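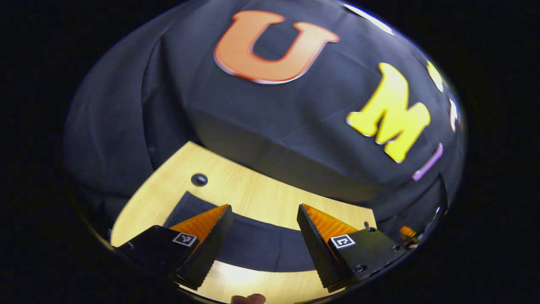 Colored letters with pale outlines on dark cloth.

The Second Life of Shop Lettering

By the time the hardware store in Mulitz closed in June, most of its sign was already spoken for. A couple from two streets over wanted the H. A café took both of the Os. The rest went to a dealer who drove in from Brurnirard with a flatbed and paid 800 dollars for what was left, brackets included.

Old letters sell. Ten years ago a demolition crew would have thrown them in the dumpster with the ceiling tiles. Now there are shops that carry little else, and the biggest in the area, Pešek Salvage, keeps 456 of them on pegboard in a former feed warehouse. They are sorted by letter first and by size second. Color comes last, as buyers will repaint a letter but can't do much about one that is too tall for the wall.

Prices follow the alphabet in ways that take some learning. Vowels move fast. So do the initials of common first names, with J and M at the top of the list. A plain enamel M two feet high goes for 400 dollars at Pešek, while a Q of the same make can hang there for years. Ampersands cost more than any letter and rarely last a weekend.

Condition matters less than a newcomer might think. Chips and faded paint are fine, and plenty of customers ask for them. Rust that has gone through the back is a problem, and so are letters with the mounting studs sawed off, which have to be glued or hung on wire.

Not everyone is happy to see the signs broken up. In Tranard, a small museum in the old rail depot buys only complete ones, and it has 57 so far, from a bakery's six-letter script to a furniture store name that runs the length of the freight room. Each is hung in its original order with the original spacing. The spacing is the hard part – sign painters and installers did it by eye, and once the letters come down the only record is the row of holes in the wall. The museum now asks owners to trace those holes on brown paper before anything is unscrewed.

The Mulitz store did not get traced. Its front has been patched and painted gray, and the new tenant has put up a vinyl banner.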